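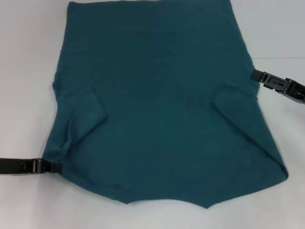
Write every single day or you'll lose the thread and never finish anything, I was told at the Durlow open mic last month, in the tone people use for flossing. I'd just said I write on weekends, mostly, and some weekends not at all.

Is there anything in this? I've had the same advice from a library workshop in Weden and from the welcome email of the Hummont writing app, which wants me to keep a "streak" and sends a sad little message if I don't. The paid version is $115 a year. I notice the people keenest on daily writing are often selling something to do it with.

I did try it. I set myself 290 words a day through October, mostly after the dishes were done. I made the number most days, but a lot of it was me describing how tired I was. I ended up with a fat folder and two paragraphs I'd keep. My usual weekend sessions are slower and I like what comes out of them more, though I'll admit I have been "nearly finished" the same short story since winter.

I work shifts, if that matters. I'd like to hear from people who have tried both, please. No links to courses.

slowkettle
Posted November 23, 2025

3 replies

marginalia_m

I've done both for long stretches and I don't believe in the rule either, at least the way it gets handed around. Most of the people who repeat it heard it from someone with a study and no early shift.

What I'd question is your test, though. You changed two things at once. You went to every day, and you also moved your writing to the end of the evening, when by the sound of it you had nothing left. If you'd written 290 words at your best hour you might have got a different folder. Or the same folder! I don't know, and one month isn't much to go on whichever way it came out.

The bit of the advice I'd keep is about losing the thread. When I leave a story for more than five days I have to read it all again before I can add a line, and then I start fixing the opening, and that's the afternoon gone. Now on days off from writing I only open the file and read the last page. Sometimes I scribble a note in the margin. It takes as long as a cup of tea and I don't count it as writing or tick it off anywhere.

As for "nearly finished" since winter, I doubt a streak would cure that. What is the story missing? If you know the answer, you need one clear weekend. If you don't, 290 words a day about being tired won't tell you.

I paid for Hummont for a year, by the way. The plain typing screen is fine. The favourite colour options and the little badges wore off in a fortnight, and my laptop already came with something I could type into.

Dabbas Road Poet

Sorry but it works. I've written a poem a week for a year, 52 of them, and I would never have done that by waiting around to feel like it. You just have to be disciplined. Everybody is tired.

slowkettle

Well done on the 52, but isn't that once a week? That's closer to what I do now. Were they all ones you'd show someone?

Dabbas Road Poet

Fair point about weekly. I meant it's regular. I'd show people nine or ten of them.

ferry_notes

Shift worker too, nights and days mixed. Any plan that starts with "at the same time each day" is useless to me, so I've quit reading those.

I go by the roster. When it comes out I look for the two longest gaps and write in those. Once I'd picked them I stopped feeling guilty about the rest of the week, and that was most of the trouble. I can't prove I get more done. My page count is a bit up on last year, but I also stopped watching so much television, so who knows what did it.

I'd be wary of anything that calls itself a habit and then bills you. Turn off the notifications before you decide if you like the app. The free version lets you do it under Settings, or it did when I had it, and they bury it.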